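Wiltia Hard Wax Oil, Clear Satin, 1 Quart

I've been finishing furniture in my shop in Caltstead for a long time, and this is the stuff I reach for when somebody wants wood to still look like wood. I sell it because I use it. My own kitchen table has had four coats over the years and three kids doing homework on it, and I still like looking at it.

One quart covers 183 square feet in a single coat on smooth hardwood. Pine drinks more, so buy a little extra if that's what you have. Two thin coats are plenty for shelves and bookcases. For tabletops and cabinet tops I go with three.

It goes on with a lint-free rag or a white pad. Wipe it on, leave it for 20 minutes, then buff off everything that hasn't soaked in – and I mean everything, or you'll have sticky patches for a week (ask me how I know). Let it sit overnight before the next coat.
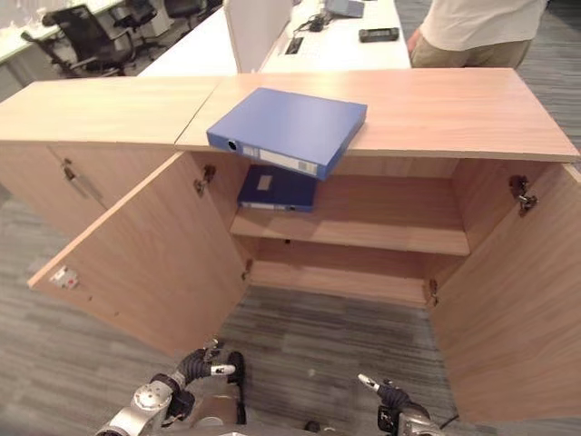
The other thing people write to me about is color. Clear Satin warms up oak a little, about what you'd get from wiping it with a damp cloth. If you want it to stay as pale as possible, get the Wiltia Natural instead, which has a touch of white in it. Try either one on a scrap first, or on the underside of something!

Please don't put it over old varnish or polyurethane. It has to get into bare wood. Sand to 150 grit and stop there, going finer just closes up the surface.

Carmela Manzano over in Bustosbridge used it on a whole run of library shelving last March and wrote back to say the smell was gone in two days. Mine usually takes three, but my shop is drafty and cold.

Rags go flat outside to dry, or in a bucket of water with a lid. Never in a pile. Oily rags can heat up and catch fire all on their own.

Sizes: half pint, quart, gallon
Sheen: satin (matte by special order)
Applicator: Quezada white pads, sold separately
Cleanup: mineral spirits

Orders in before noon go out the same day. Gallons ship ground only.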